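Whether machines can do household chores yet, in a few posts. The short version: some of them, some of the time, if you tidy up first. Longer version follows.

The useful split is between chores where the machine defines the workspace and chores where the workspace is your house. A dishwasher belongs to the first kind. It has been good for decades and has no arm in it.

Wiping a table sits between the two. It's flat, the tool stays in contact, and missing a spot costs little. I'd call it solved for a bare table and open for one with a mug on it.

Folding is worse. Cloth has no fixed shape, so the arm has to find a corner before it can plan anything. At Rillby we ran a folding routine on tea towels in February. Out of 91 attempts, 17 ended in something I would put in a drawer.

Most of the failures were at the pick-up. It either closed on nothing or took two layers at once. The fold itself is easy arithmetic once you hold the right corner.

Shop-floor work gets better numbers for dull reasons. The Pelus line puts caps on jars all day. Same jar, same cap, same height. Move the jar 7 mm and it stops and asks for a person.

People quote that sort of line as proof that the kitchen is next. The kitchen has no fixture holding the jar.

Cost matters as well. A cheap hobby servo has slack in its gears. With a chain of joints the slack adds up, and the error at the tip is worse the further it reaches. You can calibrate out a fixed offset. Slack depends on which way the joint was last moving.

So before any chore we do plain reaching. White board on the table, one half at a time, arm out to a point and back, log the error. Three servos, two links, no gripper on the end.

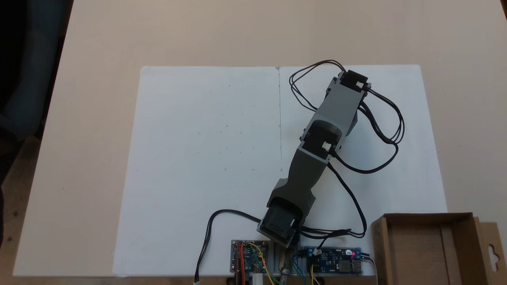 Alva replied that reaching for a point on a board isn't a chore, and that a vacuum robot with no arm at all has done more housework than every bench arm put together.

Fair on the second part. A vacuum robot only has to cover the floor, and the floor stays put. Socks still stop it.

On the first part: if the tip lands off target on an empty board, it will do no better on a shelf of glasses. I'd like that number before I fit fingers.

Next up is the same test with a small weight on the end, using the Sendel controller. Error tables when I have them.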